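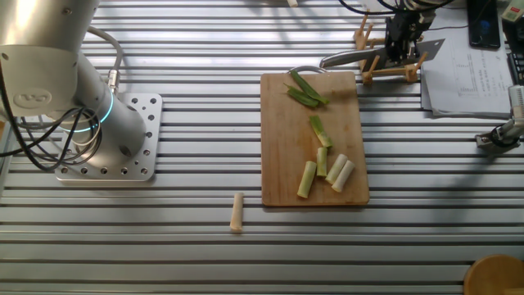

Slide 1. Leek or onion pieces on the board, knife by its rack

Talks > Workshop day > Speaker notes
Schedule Speakers Notes Contact

Say hello, thank Latrice Okafor for the invitation, and let people find their seats (Prusbridge folks always come in late from coffee, bless them).

I want to talk about the knife slip we had in September at Jesside. Nobody was hurt, I'll say that right away so you can all relax! The arm was partway through a leek when the handle turned in the jaws, and the controller went right on believing the blade was where it had been. It made 2 more strokes before the force limit stopped it. 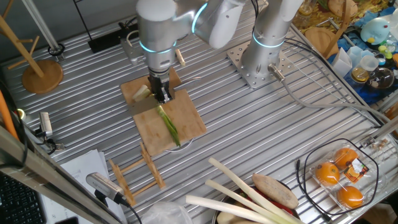 Slide 2. Knife in the gripper over the boards

Pause here and ask who has checked their grip after pickup and then never again. My hand goes up too. We had 4000 cuts in the log by then and had gotten awfully comfortable.

Then go through the fix, slowly. We now recheck the grip before every stroke, and any twist in the handle stops the arm. Negash wrote the check in an afternoon, and I spent far longer arguing over the threshold.
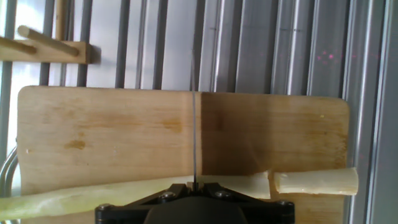
Slide 3. Wrist view, blade between two stalk pieces

Mention that the wrist view is what I look at first now when a stop comes up. Of the 32 stops since the change, 29 were false alarms, and I can live with that. Take the Pronddale question if there's time.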